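The fault that hid in a coffee stirring job

Yolanda Ayala was still in the building at 7 p.m. when the arm let go of a full mug. It was February, the mug was 60 millimetres above the table, and the coffee went over the edge and into a power strip.

"There was a pop and then the lights on that side went out," she says. "I hit the stop button, but by then there was nothing left to stop."

Ayala runs testing at Jukirach, a small company that teaches robot arms to do kitchen jobs. Its grippers come from a supplier called Gamov. The mug had been picked up and put down 300 times that week without a drop.

She first blamed the finger pads, which had been changed that morning. Jairo Huamán, who looks after the wiring, wasn't convinced. He went back through the logs and found 52 moments when the gripper had stopped reporting its position. Most lasted less than a blink. During the last one, the controller restarted the gripper, and on restart the gripper opens.

"It's in the manual," Huamán says. "It opens so it can find its zero. Fine if you're holding nothing. We had read that page and we hadn't thought about it."

The dropouts came from a cable connector that worked loose when the wrist turned past a certain angle. Stirring turned the wrist that far. Lifting mostly didn't, so the lifting tests had looked clean for weeks.

Ayala says the repair took an afternoon. The connector now has a locking collar and the cable has a clamp above the wrist. The restart was harder, as the gripper has to hold its grip until a person clears the fault, and that meant rewriting part of the start-up code.

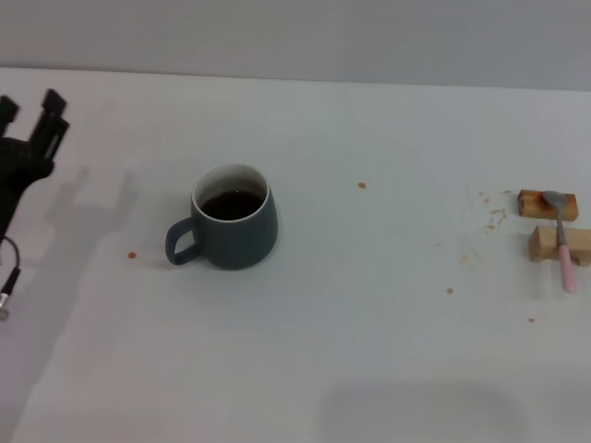
"We still use real coffee," Ayala says. "We tried water for a bit, but you can't see where it's gone. With coffee, a drip on a white table tells you something moved when it shouldn't have."

The power strip is now bolted to the wall, well above bench height. Huamán wants 1,000 stirring runs on the new code before anyone works within reach of the arm again. He also pulls on the connector by hand at the start of every shift and writes down the result.

"I should've been doing that from day one," he says. "I was checking the motors."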